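How to Lace Running Shoes So They Fit the Foot You Have

I love new shoes as much as anybody, but my favorite upgrade costs nothing and takes five minutes on the bottom stair. Relacing! The shoe you already own can hold your heel better, quit pinching the top of your foot, or give your toes some room, all from where you send the string.

The shoe I'm working from is my old pair of Ellari trainers, with 14 holes per shoe (seven down each side, counting that funny extra one up by the ankle) and a flat lace 50 inches long. If yours has fewer holes, everything still works, you'll just have fewer places to play with.

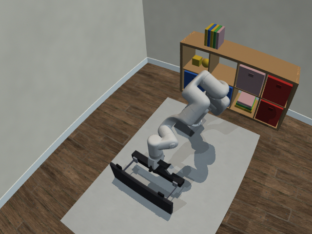
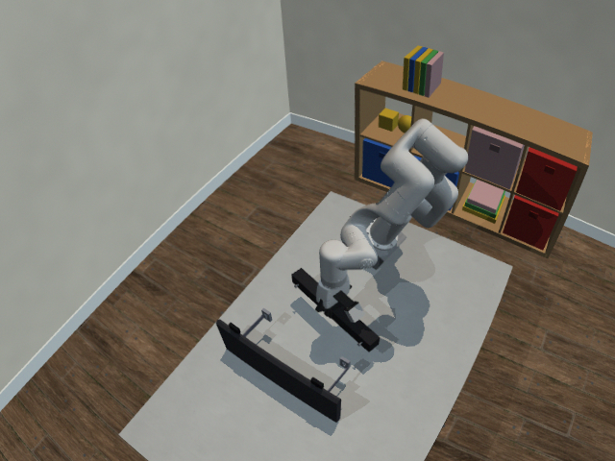 Corina Hofstetter wrote to me after the last version of this page went up, to say she'd followed the heel lock to the letter and ended up with feet so squashed she had to stop and sit on a wall. "I pulled everything as tight as it would go because I figured that was the point," she said. "Could you please put in how tight?" Yes, and I'm sorry it wasn't there the first time! Each method now has a note on tension, and there's a whole section on it near the end.

Before you start

Put on the socks you run in. Thick socks and thin socks can make the same shoe feel like two different shoes, and it's maddening to get the lacing perfect in one and head out in the other.

Do this in the evening if you can, or after a run. Feet swell a little as the day goes on, and a fit that's snug at 6 in the morning can be miserable by the time you're home from work.

Take the laces all the way out. I know, I know. But a half-unlaced shoe is where the mix-ups happen, and you'll get a chance to pull the tongue straight and shake out the grit. Line up the two tips so you can start with even ends.

One more thing: check the size. Stand up in the shoe with your heel all the way back and feel for a thumb's width in front of your longest toe. If your toes are touching the end, no lacing will save you, and I'd hate for you to spend an hour trying.

The starting point: plain crisscross

Everything else builds on this, so get comfortable with it.

1. Run the lace straight across the two bottom holes so both ends come out underneath, on the inside of the shoe.
2. Pull until the ends are even.
3. Cross the ends, and bring each one up from underneath through the next hole on the opposite side.
4. Keep going to the second hole from the top. Leave the extra ankle holes empty for now.
5. Put your foot in, tap your heel back into the shoe, and snug the lace from the toe end upward, one cross at a time. Tie your bow.

Walk around the house. Go up and down the stairs. Now ask yourself what's bugging you, and go to the matching fix.

If your heel slips: the heel lock

You may see this called a runner's loop or a lace lock. It's the one I use on my left foot and not on my right, and yes, you're allowed to lace your two shoes differently. It changed how I run downhill!

1. Lace crisscross to the second hole from the top.
2. Take the right-hand end and put it down through the extra hole on the same side, the right. Don't pull it all the way. Leave a small loop on the outside, big enough for a fingertip.
3. Do the same on the left.
4. Cross the ends over the tongue and thread each one through the loop on the opposite side.
5. Pull both ends back and down toward the heel first, then up. You'll feel the collar close around your ankle.
6. Tie your bow as usual.

Tension: the grip should come from the loops at the top. Everything below that can stay at its ordinary, comfortable setting. If the front of your ankle aches or you feel the lace when you flex your foot, undo the bow, let the loops out a bit, and try again.

If your laces suddenly look too short for a bow, that's normal, because the loops eat a fair amount of string. Going up one lace size usually fixes it. I swapped in a pair of Mukodach flat laces on my trail shoes and had enough for a double knot.

If the top of your foot hurts: window lacing

High arches, a bony bump, a tender spot where the tongue presses down... this one is such a relief that I wish I'd learned it in high school.

1. Put the shoe on and press along the tongue until you find the sore place. Note which holes sit on either side of it.
2. Lace crisscross up to the holes just below that place, then stop.
3. Skip the cross. Take each end straight up the same side and into the next hole, running it along the inside of the shoe.
4. Once you're past the sore place, go back to crossing.

You'll have an open gap in the lacing, like a little window, right where the pressure used to be. Very long sore area? Skip two crosses in place of one. The shoe will feel looser through the middle at first. Give it a short run before you judge it.

Tension: the cross above the window does more work now, so it can be tempting to crank it. Keep it gentle. A firm pull there just moves the ache an inch higher.

If your toes feel crowded: open up the front

This is for wide forefeet, and for tingly toes in the later miles.

1. Start with the lace straight across the bottom holes, ends inside the shoe.
2. Send each end up its own side to the second hole with no crossing, then up its own side again to the third.
3. From there, crisscross to the top.

The front of the shoe can now spread as your foot lands. It works nicely together with the heel lock, and for a lot of wide-footed, narrow-heeled people that pairing is the magic one. Try it before you give up on a shoe you otherwise like!

Numbness that keeps coming back after you've loosened things, or that hangs around when the shoes are off, is a reason to see a doctor or a podiatrist. Lacing is for shoe problems.

If a big toe is sore or the nail is bruised: the toe lift

It looks peculiar and it works.

1. Take one end of the lace and put it through the hole nearest your big toe, coming up from inside. Tie off nothing.
2. Run that end diagonally across, under everything, to the top hole on the opposite side. Pull through just enough to make half a bow.
3. Use the remaining long end to go side to side up the shoe, straight across and then up, until you reach the other top hole.
4. Tie the bow.

When you tug the diagonal, the material over your big toe lifts a touch. You'll probably need to fiddle with the lengths. I generally get it wrong once, mutter, and get it right the second time.

How tight is tight enough

So, for Corina and everyone else with squashed feet:

You should be able to slide a finger under the bow. If you can't, loosen it.

Snug from the toe up, with your foot in the shoe, heel back, and knee over your toes. Lacing up with your leg stuck out in front of you gives a different result, and you won't like it at mile 4.

Leave the toe end the loosest, the middle a bit firmer, and the top firm enough that your heel stays put.

If you see deep lines on your skin through the sock afterward, back it off.

Wondimu Degefa runs the Altalmont loop with me most weeks, and he stops once after the first mile to retie both shoes. I used to jog in place and tease him. Now I do it too. Feet settle, laces stretch, and that one stop fixes nearly everything.

Keeping the bow tied

If your bows sit up and down the shoe, pointing at your toes and your ankle, you're probably tying a granny knot. Reverse just the first step: if you cross left over right, do right over left. The bow should lie flat across the shoe and stay there. Such a tiny change!

Round, slick laces work loose faster than flat ones. The Begum pair that came on my road shoes were so slippery that I had to double-knot them from day one. A wet lace holds a knot better going in and is a beast coming out, so don't double-knot in the rain unless you've got decent fingernails.

Tuck the loops under a lower cross if you run on trails with brush.

Odds and ends

Can I lace both shoes differently? Please do. Most people's feet don't match.

Do I have to redo all this with new shoes? Start again from plain crisscross. The new model may fit you just fine without any help.

My tongue slides to one side. Look for a small fabric loop in the middle of the tongue and thread the laces through it as you cross. If there isn't one, try the window method one hole higher than you think you need it, and pull the two sides evenly.

When should I replace laces? When they fray near the top holes or the tips split. I changed mine in April and kept the old pair in the glove compartment, where they've already rescued one hiking boot.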